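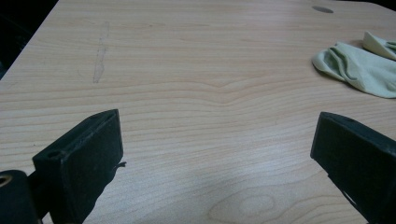
A light wood tabletop with fine grain and a small knot pattern.

Search this site Enter keyword Go

Ondham Library to Extend Evening Study Hours Beginning in September

The Ondham Public Library will keep its main reading room open until 9 p.m. beginning in September, the library administration announced this week. The change applies to the second floor reading room and the adjoining quiet study area. The children's room and the local history desk will keep their present hours.

The decision follows a survey of cardholders conducted in the spring. The library received 2859 completed forms, and later closing hours were the most frequent request. Longer loan periods for course books and more seating near power outlets also ranked high among the responses.

"Many of our residents work or attend class during the day and have had very little time to use the building," said Margarida Sampaio, director of the library. "The new schedule gives them a place to read and study after dinner."

Two staff members will be assigned to the reading room each evening. Reference help will be offered until 8 p.m., after which patrons may leave written questions at the front desk for reply the next business day. Books may be borrowed and returned at the self-service stations until closing.

The library will also open three group study rooms for evening use. Rooms may be reserved by any adult cardholder for up to two hours at a time, either in person or by telephone. Reservations not claimed within 15 minutes will be released to waiting patrons. Food is not permitted in the study rooms, although covered drinks are allowed.

Patrons entering after 6 p.m. are asked to use the Tralura Street entrance, as the main doors will close at that hour. Parking in the lot behind the building will remain free of charge to cardholders in the evening.

Benvinda Barreto, head of public services, said the library will review attendance after the first season and may adjust the hours in response. Comments on the new schedule may be submitted at the front desk.

14 shares 3 comments

Related items
Nair Avenue Branch to Receive New Roof
Summer Reading Program Registration Closes Soon
Changes to Interlibrary Loan Requests
Tralura Street Sidewalk Repairs Completed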